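15 November 2018

Club again after lessons, in the Tanel room. Begoña Tejada had the arm set up before I got there, so we went straight on to the computer parts task. I wrote the moves for the processor and she did the ones for the memory strip. We have six tries each before the Grendasa heat, and I used up two just getting the height right.

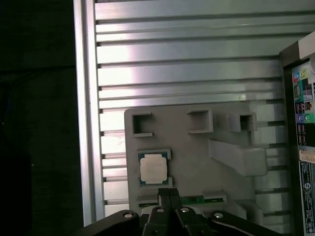
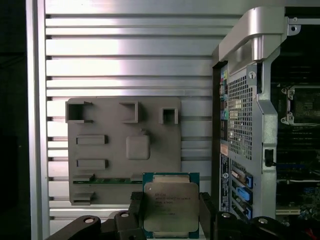 The grey practice board against the ribbed panel, with the Xeon we use.

For next time

Bring the long cable. Ask Mr Iglesias if we can stay until 6. Copy my October notes into the shared book, as Begoña can't read my writing. Slow down the last part of the move and try it again before changing anything else. Bus home was late and I had soup.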